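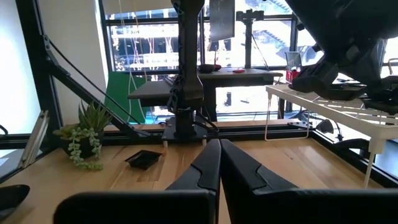

View from the gripper at the demonstration table, with the second arm at right above the wire rack.

Mar 29, 2025

Attended the open day at Premow on behalf of the Jeltura training office. Visitors were admitted in groups of 19, and our group was called shortly after the safety talk. The hosts expected 100 guests by closing.

The table was laid out with household items: a potted succulent in a dark round pot, a small black tray, a red can. We were told that the arms are taught by a person guiding them through each task, and that 617 such runs had been recorded since November. The staff answered questions plainly – including mine on maintenance, for which I was given the service schedule in print.

The Zulon session upstairs dealt with software and was less suited to our needs. I left it early to study the grippers again. The beveled shape of the fingers interests me, and I have asked for drawings.

Lunch was provided. The return train from Zelenák was delayed, and the notes were written up on board. A request for a second visit, with two instructors from our workshop, is to be submitted on our return to the office.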